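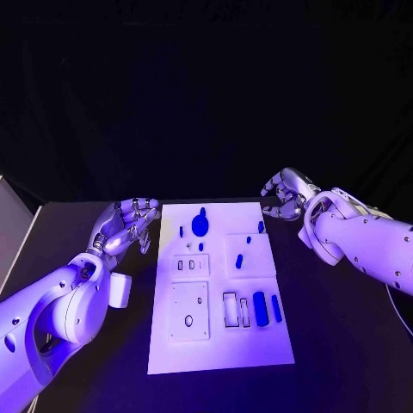 Section 2. Planning and Budgeting for Your Two-Arm Work Cell

Welcome to the fun part! Before you order a single hand or bracket, set aside an afternoon with this section. A good plan here makes the set-up in Section 3 go much faster.

2.1 Work out what you need

1. Write down the tasks you want the cell to do in its first year. Picking up pegs and setting them into matching openings on a task board is a great place to start — it's cheap, it's repeatable, and it teaches you a lot about your hands.

2. Choose your hands. Humanoid hands cost more than two-finger grippers, but they let you try many more kinds of grasp. If your list has more than 6 different part shapes on it, price the hands first.

3. Measure the table. Both arms must reach the whole board from their rest positions. Leave 30 cm free behind it.

4. Budget for the backdrop and lights. A dark tabletop and a plain black curtain make a white board easy for the head camera to pick out, and they're some of the best money you'll spend!

Note: Colored lighting tints white surfaces. If your software sorts parts by color, add a neutral white lamp to the order.

2.2 Build the budget

5. Get two quotes for the arms. Ask Sondex and Padach to list cables, mounting hardware and shipping on separate lines.

6. Add the task board. The Flanora board kit is $258 with a set of pegs. Order spare pegs at the same time, as small ones roll off and vanish.

7. Hold back 15 percent of the total for repairs. Fingers and thumbs take the most knocks.

CAUTION: Do not buy used arms without a working emergency stop. A replacement stop circuit may not fit older controllers.

CAUTION: Plan cable routes before you pick a table. A loose cable under a forearm can snag when the arm swings.

2.3 Get sign-off

8. Fill in the Chisholm planning sheet at the back of this guide and send it to Adelmo Gentile in purchasing. Attach both quotes. Delivery dates go in the last column.

Section revised 2020-05-08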